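Started on the clothes just after 2 this afternoon and got further than I thought I would. The Flodis boxes are still in the hall and I have told myself they can stay there until the shirts are done. 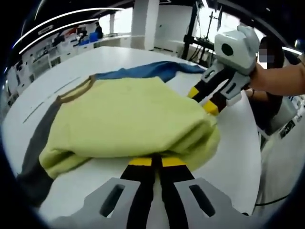 Folding is slow when a thing has already been folded badly once. I shook out most of the first box and began again with each piece, sleeves in, then the hem up. The yellow-green one with the brownish neckline was the worst of them, all wrinkles, with a thick roll down one side and a dark grey sleeve next to it getting in the way. The long white table helps. At Cosimitz I did all this on the bed and my back knew it by evening.

Had tea and a biscuit at the window. Rang Drirnach about the second wardrobe – £1,462 with the delivery, and I said I would think it over. I had put nearly 2,000 aside for the whole room, so it would leave little for the blinds. 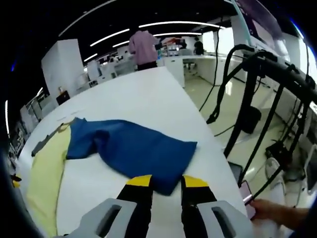 Do I need a second wardrobe? Probably I need fewer shirts. I wrote down 19 I haven't worn since March and they can go in the bag for the charity shop.

The rest will be kept flat, in small piles, with the heavier jumpers at the bottom of the cupboard and the T-shirts on the shelf above. 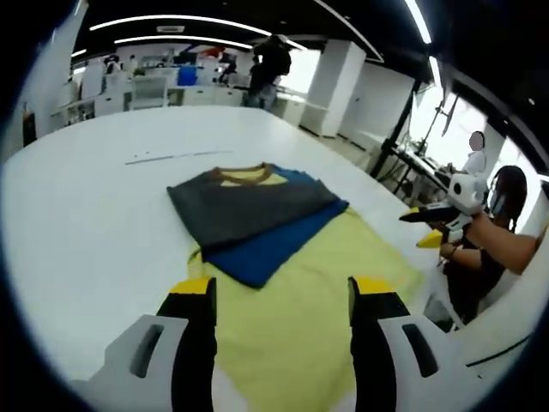

The shelf will need a fresh lining first, as the old paper has gone brown at the corners. There is a roll of the Ghauri paper left over from the kitchen drawers – enough for one shelf, perhaps for both. Will measure it in the morning.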